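Levwood Community Help > Sports > Soccer > Rules and Refereeing

Can the goalkeeper really be the one to take our penalty kicks?

Asked by tworeplays, 2 January 2025
Viewed 1271 times

I run an adult co-ed team in the Brelia indoor-outdoor league, and I use the word "run" loosely, in that I own the bag of balls. We lost a cup game in a shootout in July and the argument has now outlived two group chats, so I'm bringing it here.

Our keeper, Sándor Juhász, is by a wide margin the best striker of a dead ball we have. He is also the only person on the roster willing to stand in goal. During the game we got a penalty in the second half, and he jogged the whole length of the field to take it. He hit the crossbar. The ball came out to their winger, who had nothing in front of him except grass and a goal with no one in it. You can guess the rest.

The other captain then told us the goal would have counted double "in spirit" because a goalkeeper isn't allowed to take a penalty in open play, only in a shootout. The ref shrugged. He was being paid in sandwiches, so I don't hold it against him.

So, three things. Is the keeper allowed to take a penalty during the match? Could he have played the rebound himself off the crossbar? And in the shootout, does he have to kick last, like everyone on my team swears he does?

Please don't tell me to get a different keeper. I've asked. People look at their shoes.

3 answers

Answer from Klinhom_Rovers_Dad (accepted)

Yes, no, and no.

Any player on the field can take a penalty, and your keeper is a player on the field. The kicker has to be clearly identified before the kick, so the defending keeper knows who's coming, and that's the whole requirement. Plenty of professional keepers have done it. Some of them have done it for years and have better scoring records than the forwards they were supposedly helping out.

The rebound is where people get burned. Once he's kicked it, he can't touch the ball again until another player has. The crossbar isn't a player, whatever your teammates have said about it since. If he'd knocked in the rebound, the other team would have gotten an indirect free kick. If their keeper had saved it and pushed it back out to him, that's a touch by another player and he can bury it with a clear conscience.

As for the shootout, there's no set place for him. The team doesn't even have to hand over an order ahead of time. The only catch is that every eligible player has to take one before anyone gets a second turn, and that includes both keepers. Put him first if he's your best. I've never understood saving your best kicker for a turn that may not come. 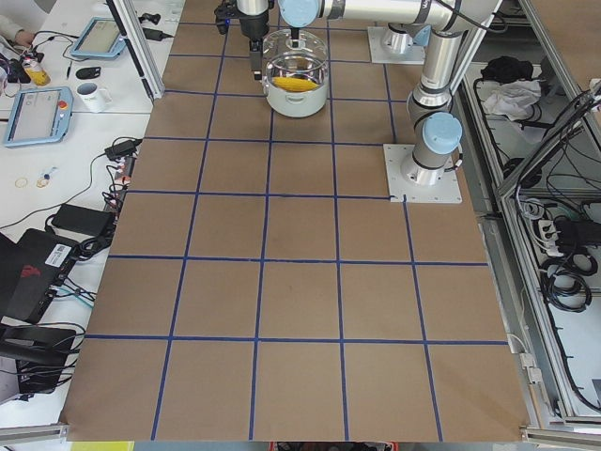
Lid on, desk along the left side.

One practical thing. If he's going to go upfield for penalties, pick two people whose job is to stay back near halfway, and tell them before the game. We do this with our under-14s and they remember it slightly less than half the time, so adults might manage a third. He also needs to start running home the second he's hit it. Admiring the shot is for people with someone behind them.

Comment from tworeplays: He did admire it. There was a fair amount of admiring.

Comment from Klinhom_Rovers_Dad: Then you have your answer about the winger too.

Answer from Jetusness

Pretty sure keepers can't leave the box? In my league if the keeper comes out he's just a regular player and needs a different shirt. Could be a house rule. We also play seven a side and the goals are the kind that fold, so check with your league.

Comment from Klinhom_Rovers_Dad: They can leave the box. They just can't use their hands out there. The shirt stays on.

Comment from Jetusness: ok well ours get a yellow for it

Answer from offside_by_a_boot

First answer is right, I'll only add the bit about the league. Small leagues write their own rules and then lose them. Ours has a PDF that contradicts itself on page 2 and was last seen attached to an email about parking. Ask whoever takes your registration money to send you the current copy, and read the section on penalties before the next cup game, because some indoor leagues change the shootout completely. I played in one where you dribbled in from halfway with a clock running, and it was a terrible way to find out who'd been skipping practice.

Also, "counts double in spirit" isn't a thing. I've been reffing for a while, on something over 800 games if my wife's calendar is right, and spirit has never once gone on the match card. If the other captain wanted to complain, the time was before the restart, and the complaint would have been wrong then as well.

And be nice to the ref about the sandwiches. What kind were they?

Comment from tworeplays: Egg. It was July.

Comment from offside_by_a_boot: I'd have shrugged too.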